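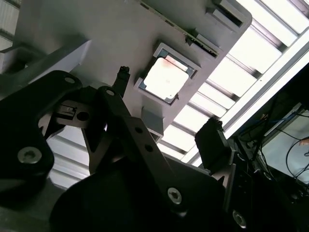 The Small Gray Plate That Keeps a Chip in Its Place

Most people who buy a piece of electronics never see a test fixture, and the people who use them all day rarely talk about them. A fixture is a holder. A part goes in, something is checked, the part comes out, and the next one goes in. In the workshop where Radosław Kaczorowski builds his, the finished ones look like very little: a light gray plastic plate, a square pocket with a raised rim, a chip sitting flush inside it.

The pocket is the hard part. Kaczorowski started out making furniture hardware in Festusitz and moved to fixtures when a customer asked him for a tray that would hold a square package without scratching it. He thought it would take an afternoon. The first tray that he was willing to hand over was his fourth.

"The first one, you had to push," he says. "The second one, it rattled. The third was good in the morning and tight after lunch, when the sun came onto the bench."

Plastic moves with temperature, and a pocket that is cut close will show it. His answer was to relieve the corners so that the chip is located by its straight sides only. The rim around the pocket came later. It gives an operator something to feel for, and it keeps a sleeve or a loose label from catching the edge of the part.

The shop is one long room over a bicycle store. There are two benches, a milling machine, a cabinet of plastic sheet sorted by thickness, and a sink that is used mostly for coffee cups. Orders come from small electronics firms, the kind that make a product in batches of 1,000 and then change it. Ginum, which builds controllers for greenhouse vents, has been with him longest. Xaba makes hearing loop equipment and sends its drawings late.

Each job begins with a part and a sheet of dimensions, and the two do not always agree. Kaczorowski measures the part himself and works from that. He asks for 14 samples from at least two production lots, checks each one with a micrometer, and cuts the pocket to suit the largest. Customers who send a single sample get a polite message asking for the rest.

The plate is milled flat first and left overnight. Slots are cut next. Some take a cable, some take a clip, and some are there because a customer wants to be able to add something later. Any circuit board that belongs to the fixture is kept out toward an edge, where it can be reached without disturbing the pocket. He used to bury the boards in the middle of the plate and regretted it every time one had to be replaced.

Supports go on last. A plate that flexes when a chip is pressed home will give a bad reading sooner or later, and a bad reading is expensive to track down. One Ginum technician spent most of August chasing a fault in a batch of good controllers before someone leaned on the corner of the fixture and watched the numbers change. Kaczorowski drove over with a new support and fitted it in the parking lot.

Gray is the usual color. White shows fingerprints and black hides dark parts, and Kaczorowski has no strong feelings beyond that. A customer called Ustness once asked for orange so that its trays would stop wandering off to another department. They still wander off, but people bring them back.

Cleaning is where most fixtures suffer. Kaczorowski recommends a lint-free cloth, slightly damp, and a soft brush for the pocket. Solvents will craze some plastics — he keeps a ruined tray by the door to show visitors — and compressed air tends to drive grit under the rim. Chips get handled too, and a glossy surface will take a smudge from the lightest touch. He suggests gloves and does not always wear them.

A worn fixture can be hard to recognize. The walls of the pocket polish themselves a little with every part, and the fit loosens so slowly that the person using it adjusts without noticing. He asks customers to keep one chip aside as a reference and try it at the start of each month. If it shifts when the plate is tilted, the plate goes back to the shop.

More than half of them can be recut with a pressed-in insert. The rest go into a crate under the second bench, and the flat parts get used again as spacers. Xaba's latest drawings arrived while we were talking, at ten past four, with one dimension missing.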